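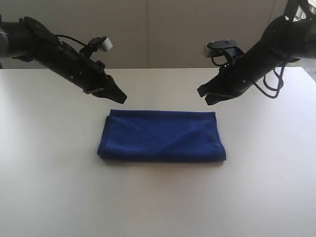 Review: Vrabec Two-Arm Bench Kit
By Ingrid Wojcik

Print this page | E-mail this page

Our club at Flallier bought the Vrabec bench kit for the cloth handling event at the Gusano student meet in November. The event is simple to state. The robot gets a towel, and it has to pick it up, shake it out, lay it down and fold it. Points come off for every time a person touches the table. We have had the kit long enough now to say what it does well and where it slows a class down.

What you get is a pair of arms with grippers, a sensor module for each wrist, mounts, cables, a control box and the software. The table is up to you. We used a white one, and I would suggest the same to any school working with colored cloth. The software picks out a blue towel on white without any tuning. On the brown bench we started with, it lost the edge of the towel several times a session.

Setup took our students two full meetings. The manual runs to 92 pages and most of it is clear, but the section on squaring the arms to each other comes after the section on running them, so we had to go back and redo the first calibration. Dénes Pintér, who teaches the senior group, now hands out the chapters in a different order. The mounts are solid. We bolted them down once and have not had to touch them.

The arms themselves are good. They move smoothly at low speed, they stop when they should, and they return to the same start pose every time as far as we can tell by eye. The grippers open wide and close firmly. They are large for cloth work, though. A gripper this bulky is fine on a towel lying in a heap, where there is always something sticking up to grab. On a towel that is already folded flat, it has to come in low from the side and find one layer, and most of our failed runs in the first weeks were failures at that point.
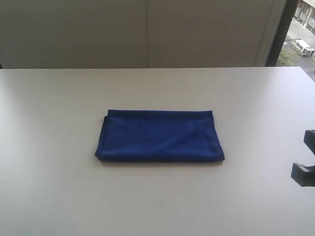 The towel folded on the table, with one gripper at the right.

Zdeňka Hájek, a junior, wrote the routine we use now. It looks for the thicker edge of the bundle first and goes for the corner above it. If the grip fails, it backs off and tries again a little lower. It took her a couple of weeks, and I would not have expected a student to get there with the block editor that comes in the box. She used the text editor instead. The block editor has no way to say "try again with a small change" without copying the whole chain of blocks, and by the third copy the students could not follow their own program. This is my main complaint about the software.

Lifting is the part the kit does best. Once each gripper has a corner, there is a single command that raises both arms together and moves them apart until the cloth is pulled out. You set how hard it pulls. The default is too strong for thin dish towels and about right for microfiber.
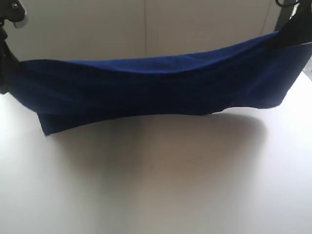

Towel held up by its corners between the two grippers.

It does not know whether it has one layer or several. If part of the towel is still doubled over when it goes up, the arms will carry on as though everything is fine, and the fold at the end comes out crooked. We added a pause so that students can check. In competition there will be no one to check, and Nikau Doolan's group is working on a shake move to open the cloth out first.

A few smaller points. The cables under the wrist hang in loops and need to be watched when the arm comes down close to the table. Ties are included but they are too short. The software saves a log of every run, which is very useful for grading. Vundus, the dealer we bought from, answered questions the same day.

The price is the problem for many clubs. We paid $3,000 with the school discount, and it took most of our budget. Six students can share one kit if half of them are writing code while the others run the arms. More than that and people stand around.

I would buy it again for a club with students who can already program. For a beginner class I would wait for a better block editor.

Rating: 4 out of 5

Posted 1st October

Related reviews
Vrabec Single-Arm Starter Kit
Three Line Followers for Middle School
Choosing a Table for a Shared Robot Bench
Fotis Vlachopoulos on Judging the Cloth Event

Contact us | Copyright Flallier Robotics Club | Back to top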